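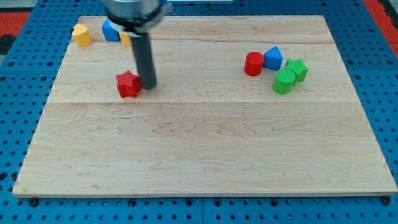

Mareike Seidel says a single rod is a step backward and we should have kept the Gilley jaws on for the whole block set. Her words, more or less: you can't call it a gripper if it can't pick anything up. Fair. We still wanted to see what plain pushing does, so the rod went on and stayed on.

Etport bench notes, finger swap
Posted 1/14/19 by Wenceslao Lucero

Quick page, no time to write it up properly. Same arm, same maple board, same printed blocks as last round. What changed is what's hanging off the wrist, plus the controller about halfway thru. Captions first, then the leftovers from my notebook.

Dogar rod finger, straight down, next to the red star. Tip just clear of the wood. Rounded end, dark gray, no pads no tape.

Stars, cylinders, blue prisms. Stars are the annoying ones for a rod, see below. Yellow block hiding behind the collar in this shot is one more reason I want a second camera angle.

Green star and green cylinder close together at right, red cylinder and a blue prism in with them. Tight groups like that are where the jaws gave us trouble. No room to open.

Board has seams running across it. They matter more than I figured, more on that too.

Rod vs jaws

Gilley jaws: great when a block is by itself. Close, lift, done. In a cluster they clip the neighbor on the way down, then you're chasing the neighbor. Opening them less helps for cylinders, does nothing for stars.

Dogar rod: no lift, obviously. But it goes down into a gap the jaws won't fit. 100 pushes logged with it, 88 ended where we asked. "Where we asked" means inside the tolerance ring we drew up for the jaws, so same yardstick for both. Most of the misses were stars spinning. Push a point and it rotates, push the notch between two points and it goes pretty straight. So now we aim for the notch. Should of done that from the start.

Cylinders slide fine if they're hit low. Push high and they rock. Prisms are the easy ones, push on the flat and they just go.

Controller

Started on the stock one that came with the arm. Fine for pick and place, kind of jerky for slow contact. Swapped to the Sandemen partway in and the contact got a lot softer, you can hear the difference, no more click when the rod meets plastic. Setup was a pain tho. The menu for the contact limit is buried and it resets itself on power up, so if somebody kills the bench power you have to put it back in by hand. I forgot once. Scratched a star.

Warm up drift is a thing too. The Sandemen wants over 20 minutes before the height readout quits wandering. The stock box didn't seem to care. If you start cold the rod rides a hair high and you miss the low hit on the cylinders, then blame the finger. Ask me how I know.

Height

Settled on 2 mm off the board for travel and pushing both. Lower and it catches at the seam between planks. Higher and cylinders rock. Tried one run on the blue pegboard table with no maple under it and quit, the holes grab everything.

Camera

Only the one view so far and the arm gets in its way a lot. Collar and bracket cover whatever is behind the finger. With the jaws it was worse, they're wider. Tracking software just drops the hidden block and picks it up again under a new ID when the arm moves off, so the log looks like we own way more yellow blocks than we do. Seidel wants a camera on the wrist. I want one from the side, cheaper and nothing to cable through the arm. We'll probably end up doing hers.

Stuff still open

Rubber sleeve for the rod. Dogar lists one, havent ordered. Might stop the star spin, might just drag.

Shorter rod. This one flexes a bit at the tip if you push fast. Not bad at the speeds we run.

Jaws on the Sandemen. All the jaw numbers are from the stock controller so the comparison is a little unfair to the Gilley, and Seidel has pointed this out more than once. Rerun planned for March if the bench is free.

Logs are in the usual folder under rod_push. Ignore anything marked cold start. If you want the raw heights, email Wenceslao, they're on my laptop and not uplaoded yet.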